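Zakeo-Wortliste Haushaltstextilien

Datenblatt und Hinweise zur Nutzung

Gegenstand

Die Zakeo-Wortliste verzeichnet deutschsprachige Bezeichnungen für Haushaltstextilien, wie sie in Inventaren, Versandkatalogen, Nachlassverzeichnissen und Wäschebüchern vorkommen. Sie wurde im Verbund der Sammlungen Rikent und Zastley angelegt und dient der einheitlichen Verschlagwortung von Beständen, in denen Tischwäsche, Bettwäsche, Handtücher und verwandte Gegenstände unter regional oder zeitlich wechselnden Namen geführt werden. Herausgebende Stelle ist die Arbeitsstelle Zakeo.

Die Liste ist kein Wörterbuch im sprachwissenschaftlichen Sinn. Angaben zur Herkunft der Wörter werden nur aufgenommen, soweit sie für die Unterscheidung gleichlautender Einträge erforderlich sind.

Inhalt der Lieferung

wortliste.csv: Hauptdatei mit allen freigegebenen Einträgen
varianten.csv: Schreibvarianten mit Verweis auf den jeweiligen Haupteintrag
quellen.csv: Siglen und Kurztitel der ausgewerteten Quellen
aenderungen.txt: Verzeichnis der Änderungen gegenüber der vorhergehenden Fassung

Sämtliche Dateien liegen in UTF-8 ohne Byte Order Mark vor. Trennzeichen ist das Semikolon. Felder, die selbst ein Semikolon enthalten, stehen in doppelten Anführungszeichen.

Aufbau der Hauptdatei

Die Hauptdatei umfasst 7 Spalten:

id: unveränderliche Kennung des Eintrags
ansetzung: bevorzugte Bezeichnung in heutiger Rechtschreibung
quellform: Schreibung der maßgeblichen Quelle
gruppe: Sachgruppe
region: Verbreitungsgebiet, soweit belegt
beleg: Sigle aus quellen.csv
status: Bearbeitungsstand

Die Kennung bleibt auch dann erhalten, wenn ein Eintrag umbenannt oder mit einem anderen zusammengeführt wird. Bei Zusammenführungen erhält der aufgegebene Eintrag den Status "verwiesen" und wird in varianten.csv weitergeführt. Leere Felder bedeuten, dass keine Angabe vorliegt. Die Zeichenfolge "o. A." wird seit der Übernahme der Rikenter Bestände nicht mehr verwendet, kann in älteren Auszügen jedoch noch auftreten.

Sachgruppen

Die Einträge sind 4 Sachgruppen zugeordnet: Tisch, Bett, Küche und Körperpflege. Mehrfachzuordnungen sind nicht vorgesehen. Bezeichnungen, die in den Quellen uneinheitlich gebraucht werden (etwa "Überhandtuch" oder "Wischtuch"), stehen in der Gruppe, der die Mehrzahl der Belege angehört. Abweichende Verwendungen sind über die Quellform nachvollziehbar.

Paradehandtücher werden unter Küche geführt, auch wenn sie in einzelnen Inventaren unter den Zierstücken erscheinen. Tischläufer und Mitteldecken gelten als getrennte Einträge. Moltonunterlagen sind je nach Verwendung als "Tischmolton" oder "Bettmolton" angesetzt.

Quellen

Ausgewertet wurden die gedruckten Kataloge des Versandhauses Bukhari sowie handschriftliche Wäschebücher aus den Sammlungen Rikent und Zastley. Die Abschriften der Wäschebücher wurden in 2 Durchgängen unabhängig voneinander gelesen und anschließend abgeglichen. Nicht auflösbare Lesungen stehen in eckigen Klammern. Abkürzungen der Schreiberinnen und Schreiber, insbesondere "Dtz." für Dutzend und "gez." für gezeichnet, wurden nicht in die Quellform übernommen.

Bekannte Einschränkungen

Norddeutsche Belege sind gegenüber süddeutschen deutlich unterrepräsentiert. Für die Gruppe Körperpflege fehlen Quellen aus ländlichen Haushalten nahezu vollständig. Rückschlüsse auf die Häufigkeit einer Bezeichnung im tatsächlichen Sprachgebrauch sind auf dieser Grundlage nicht zulässig.

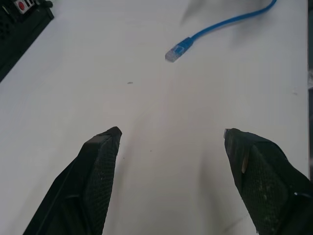
Zuletzt geändert: Juni, 14:20 Uhr

Nutzungsbedingungen

Die Wortliste darf für Zwecke der Erschließung, Forschung und Lehre unentgeltlich genutzt und in eigene Systeme übernommen werden. Bei Veröffentlichungen ist die Bezeichnung "Zakeo-Wortliste Haushaltstextilien" zusammen mit der verwendeten Fassung anzugeben. Veränderte Fassungen sind als solche kenntlich zu machen. Die Digitalisate der Wäschebücher sind nicht Bestandteil der Lieferung. Über ihre Einsichtnahme entscheidet die jeweils besitzende Sammlung.

Korrekturen und Ergänzungen

Korrekturhinweise sind unter Angabe der Kennung und eines Belegs an die Arbeitsstelle zu richten. Vorschläge ohne Beleg werden vorgemerkt, jedoch nicht in die Hauptdatei aufgenommen. Neue Fassungen erscheinen nach Abschluss der jeweiligen Prüfung. Ein fester Turnus besteht nicht.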